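Usik gripper comparison: second progress report to the Pomavska fund
17 Feb 2020

Summary

The comparison of the two grippers, the Tudose and the Estitz, is on schedule. We have finished 800 picks with the Tudose. The Estitz has been mounted and calibrated, and its own run of 800 starts next.

Work since November

The first month went mostly on the controller. The arm was stopping short on long reaches, and we traced this to a payload setting left over from earlier work. Picks made before the fix have been thrown out and repeated.

We also changed the test objects. The hard plastic blocks used at first were too easy, so the tray now holds a mix of soft toys, balls and cloth, heaped together. Spiky rubber balls and the two cloths share the tray with a baseball, a tennis ball and a small tiger plush.

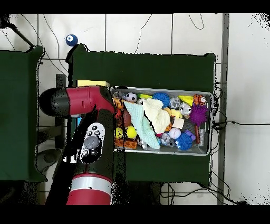

Results so far

The Tudose managed 80 per cent on balls and 52 per cent on cloth. Most of the misses on cloth were slips during the lift – the fingers closed in the right place but did not hold. Clear objects gave the camera trouble, and we are logging those misses separately so they do not count against the gripper.

Spending and next steps

Spending is within budget. We ask to move the unused travel money to spare finger pads, as the first set wore faster than planned. The Estitz results will be in the next report.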